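Triren Robotics Club Student Guide
Posted in January by the Sultgate build team
2 min read

4. Ring task set-up

1. Open the Proltlow simulator and load the table file.
2. Set the arm speed limit to 160.
3. Bring both hands over the table, fingers open.
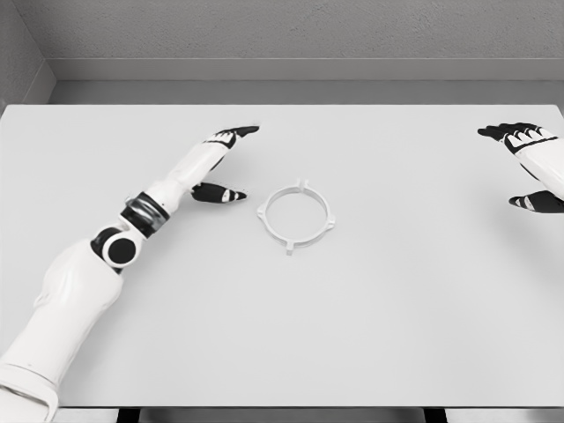
Fig. 4. Ring on the table, hands open.

4. Move the left hand toward the ring in small steps.

CAUTION: Do not drive the thumb into the tabletop. The run will stop with error 108.

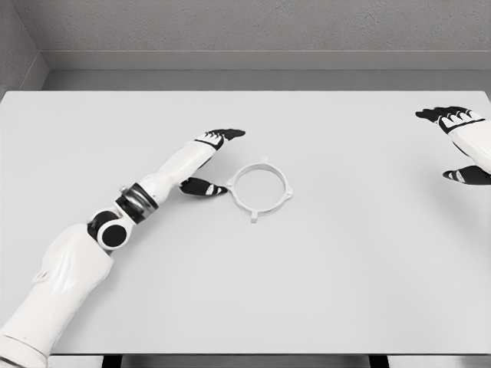 5. Save the pose before closing the fingers. Use slot 4.

Note: Team Santoso files use the old slot order.

Contact: Triren club desk, room 230 | Back to top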